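Clear Bins Introduced for Beverage Sorting at Drolley Hall

July 21, 2023

Sketimness College has changed the way beverages and cups are sorted and put away at Drolley Hall. Items coming back from campus events are now set out on a tabletop and placed in clear plastic bins before they go to the storeroom. The new procedure is in effect for all events held in the building.

Until this summer, unopened drinks left over from receptions and study nights were returned to the storeroom in whatever box was at hand. A stock review carried out in March found 54 boxes with mixed contents, and in 8 of them the contents did not match the label on the outside. The same drinks had in several cases been ordered again while earlier supplies were still on the shelf.

Under the new arrangement, items are first stood upright on the table and grouped by kind. Cans of one flavor are kept together with their labels facing out. Each bin is filled with one kind of item only. A bin that has been filled is checked against the event sheet, covered, and moved to the shelf marked for that week. Anything opened, dented or past its printed date is kept out of the bins and recorded separately.
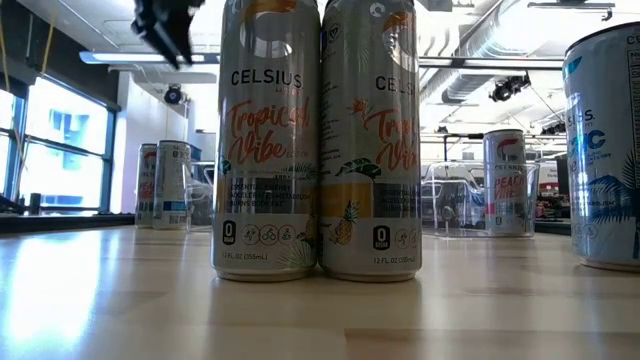
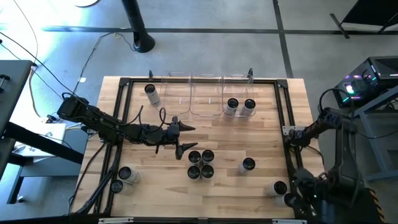 Sorting at Drolley Hall. First picture: two cans of Celsius in the Tropical Vibe flavor. Second picture: white cups with black tops and a row of three clear bins.

The bins were supplied by Sæther, which also provides shelving to the Tredard campus. The college has purchased 300 bins for the two sites. They are transparent on all sides, and staff members are asked not to cover the walls with tape or paper labels. A small card may be placed inside the front of the bin if the contents need a name.

Drolley Hall handles the largest share of the college's event supplies and will issue more than 1,000 cans and bottles in the first weeks of the fall term. Departments that plan to collect drinks for orientation events should send their requests to the Event Supplies Office in the usual way. Requests should state the flavor and can size wanted. The office will offer stock already on hand before placing a new order.

Departments returning supplies are asked to observe the following:

Return unopened drinks and unused cups no later than the morning after the event.

Do not mix cans and cups in one bin.

Leave the event sheet with the items, including when everything has been used.

The procedure will be extended to the Tredard campus once the shelving there has been relabeled. Copies of the event sheet are available at the front desk of Drolley Hall and from the Event Supplies Office.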